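Notebook > Grippers > Hand-held > Pad swap

Wed 27 October

Second go at the pad comparison, Plolley pads against the Holley ones we've been running since July. Same hand-held unit for both, same camera setup, only the pads change. I wanted a soft, lumpy work area this time because everything looks good on a flat bench - we learned that with the Ghanem jaws, which were wonderful right up until somebody tried them on a mattress.

Holley pads first. They grab cardboard really nicely and they let go cleanly, but on thin wrappers they skate. I had 3 clean misses on wrappers before I got one to stay put, and that was with me slowing way down. The Plolley pads are grippier, maybe too grippy (they like to bring a bit of cloth along with whatever you wanted). I did 11 tries with them and 5 dragged the fabric. Closing from a little higher up helps a lot!

Other thing for whoever picks this up next: the trigger on the unit still has that dead spot in the first part of the pull. I keep squeezing past it and closing too hard. I shimmed it with tape, which is fine for a day and no good for a week.

The bed setup, with the open box on it and the checked cloth in front of the quilt:
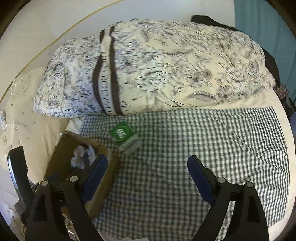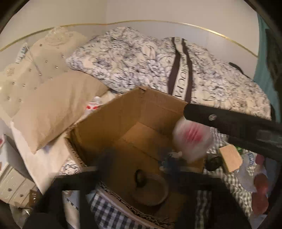

What I still can't decide is whether the lens is worth changing. The dark corners don't bother me, but fast wrist turns smear, and smeared clips are useless for judging when a pad lets go. The Sollemlow camera has a shorter exposure and it's heavier, so my wrist gets a vote too. I'd like to try it with the Plolley pads on before we order anything.

Unit is back on shelf 1815, Plolley pads still fitted. Charge it before you use it, please.

Comments

Tape shim fell out this morning, I put in a plastic one. Dead spot is smaller but still there.

Did you wipe the Holley pads before the wrapper tries? Ours skated too until we cleaned them.

No, I didn't! Will redo those with clean pads.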